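Sindton Robotics Club, minutes
December 10, 2025
Posted by the club secretary

Okay, I typed these up the same night for once, so they should be mostly right! We started late (parking) and the May minutes got approved with one fix, the spelling of Orine.

First up was the comb task. Our team has been collecting hand-held demos for the Memel challenge, and we spent a good chunk of the meeting arguing over how close the comb should sit to the cup before each try. I wanted it random, others wanted it taped. We voted for random inside one panel of the grid.

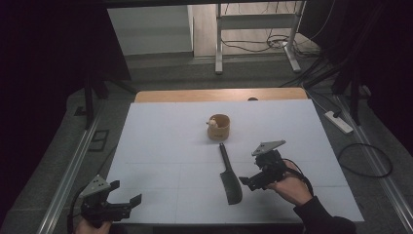

Photo: Sindton Robotics Club

The rules say the comb has to end up in the cup, handle down, and up to 90 seconds is allowed per try. We have 85 tries saved and the target is 168, so yes, we are behind, and I said so out loud and got some looks. Two people offered to come in early next week and I wrote that down before they could take it back.

Then we had a long talk about where to grab. Half the room likes the handle and half likes the spot where the teeth stop. I'm a handle person! We agreed to do both and put the grab type in the log, with one word, spelled the same way every time please.
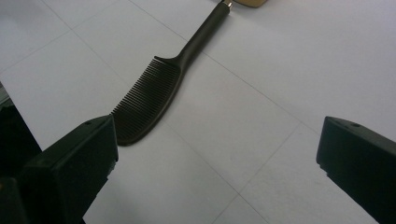

Do both grippers have to touch the comb in every try?
One is enough under the Memel rules, but the log has to say which hand did the pickup.

New members asked if they could try the grippers before they finish the safety sheet. We decided they can't, sorry, but the sheet is short and I'll bring copies.

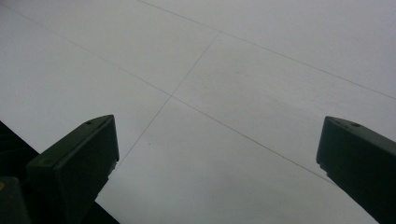 Cleaning up the recordings is the job I got stuck with, so this part is my report. I went through 17 clips on the Baidoo laptop and the file names are a mess. Please use the date first, then the task. I'd also like to label stretches with just the fingers and the bare pale squares as "no object" and keep them apart from the comb tries. Everybody was fine with that except one person who wants them deleted, and we'll pick it up again next time.

Money: we still owe for the Orine cables. Snacks were pretzels.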